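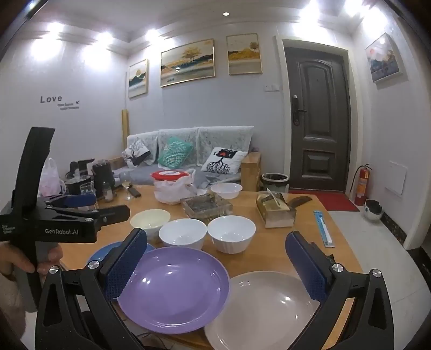

A dishwasher would have been cheaper, according to Zübeyde Özkan, and it would have left the dining table free for dining. Lensa Dinsa has heard this before. She has heard it, by her own estimate, at every meal since last December.

"She's right about the dishwasher," Dinsa says. "But a dishwasher doesn't put the plates in itself. That's the part I object to."

The part she objects to has become a robot called Menomeo, a single arm on a rolling base that is meant to one day clear a table after dinner. It lives at the Hondemby, a shared workshop across town where she rents a bench and half a shelf. The lessons take place at home, on the light wood table in the living room, with a hand-held gripper, a few bowls and plates, and whatever else the household has put down and forgotten.

I ask why she doesn't tidy up first.

"I did, for a while. I had one plate on a bare table, like a museum. The arm got great at that. Then I set a tissue box next to the plate and it behaved as if it had met a bear." She now leaves the kettle, the bags and the glasses where they are. "Dinner doesn't happen on a bare table. If it learns in a mess, fine, we have mess."

The method is simple to explain and dull to do. You hold the gripper by its handle, squeeze, pick up a bowl, put it somewhere, let go. Then again. The motion gets recorded, and the recordings are what the arm learns from back at the workshop. She made 622 of them for bowls alone and threw out a good many.

"I kept 337. In the others I was talking, or reaching in a way no elbow on Menomeo could copy, or I'd gotten bored and started stacking with style. It copies the style. You don't want that."

Plates are worse. A bowl has a rim you can pinch from nearly anywhere, but a plate lying flat gives you a sliver of edge and no welcome. Dinsa's first fingers were smooth printed plastic, and the plates slid out of them "with real dignity." The pads she likes now are textured and slightly soft, and she comes in from the side, tips the plate up a little and only then closes. Two plates overlapping is still, in her words, a negotiation. She puts them that way on purpose.

And shiny ones?

"Shiny ones I have feelings about. There are spotlights all around my ceiling, very flattering, whoever lived here before us must have been gorgeous. Every plate has these little white glints on it. The software thought a glint was an edge. For two weeks it tried to pick up a reflection." She changed the time of day, tried with the lights off, tried a cloth over the lamp in the hall. In the end she recorded in all of it and let the thing sort itself out, which it mostly has.

Money comes up because Özkan, passing through with a cup of tea, brings it up. The wrist motors cost $445. Dinsa had told her a smaller number. The wrist turns up to 90 degrees, which sounded like plenty on paper and is not enough to set a bowl in a rack the way a person would, so Menomeo now approaches the rack sideways.

"Like a crab with a tray," Özkan says.

"It's a valid approach," Dinsa says.

The first controller board, a Zolcombe, is in a drawer. It worked, she insists, until she plugged the gripper cable in backward, and the connector let her do it. Its replacement came from a man at the next bench in trade for a bicycle rack. The base is an old Dmytriv tea cart with the top shelf sawed off, and it pulls to the left. She has written code to correct for this. Someone at the workshop suggested oiling the wheel.

"I will," she says. "But the code is done now."

When we spoke again, on 12 November 2024, the arm had moved three bowls from one end of the bench to the other and stacked two of them. The third went down on its side and rolled a little. She had also started on glasses, though only by hand at home so far. The stemmed kind scares her. She'd like to try a heavy tumbler first, and Özkan would like it to be one of the ugly ones.

Does she have a date in mind for a whole dinner?

"My mother asks me that. I tell her to bring soup. Soup is bowls."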